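Search this site Search Menu Close

About Rikix

We break grippers for a living. Well - we try to, and then we write down how it went.

Rikix is a small test shop in Cusurberg, two doors up from the tire place. Shona Harawira started it after a decade of buying automation gear for other people's factories and reading brochures that promised a gripper could handle "virtually any object." She began a private list of objects it couldn't. The list got long enough to need an office.

Companies send us end effectors, arms, wrist cameras and controllers, usually two or more at a time, and ask which one they should buy. We put them on the same table, give them the same jobs, and send back a report with the numbers at the front and the opinions at the back, where they can be torn off before the meeting.

What a test looks like

Every gripper gets 100 picks on each item in the drawer. If it scores under 87 it goes on the second list, and the maker gets a polite phone call. Anything that makes it through goes on to the long run of 1000, which is as dull as it sounds and is when fingertips start to tell you what they're made of.

The drawer is our real asset. It holds washers, tea bags, a garden hose fitting, bank cards, half a deck of playing cards and a sock. Flat things are the worst. A gripper that will happily heave a paint can around all afternoon can be humbled by something thin lying on a sheet of paper, and shiny flat things bother the camera as well, so you get to find out about both at once. 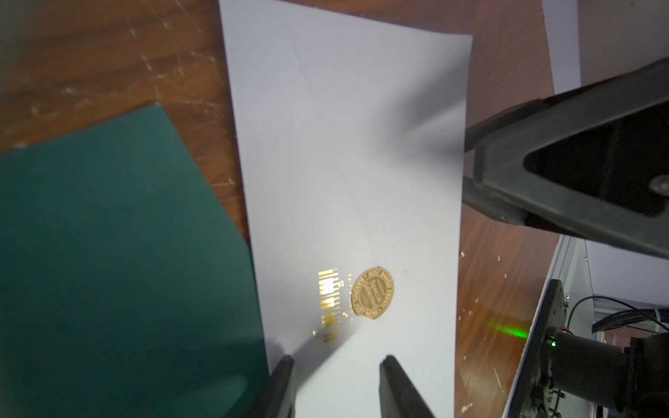

Two-finger gripper, gold-coloured coin, white paper. Wrist camera view.

We don't polish the table. Customers' benches are scratched, their lighting is whatever the landlord left, and a camera that only behaves in a photo studio should stay there.

Who we work for

Mostly small manufacturers and packers between here and Drultotthorpe, along with the odd college lab. The Ashby bench, our second site, handles controllers and cabling and has the better coffee. We sell no hardware and take no commission on it, a business model our accountant has described as "brave."

Visitors are welcome most afternoons after 2, though July is our busy stretch and you may be handed a clipboard. Bring something awkward for the drawer. If it beats every gripper in the building, we'll put your name on the label and keep it.

Contact Rikix, Cusurberg | Copyright Rikix, all rights reserved | Back to top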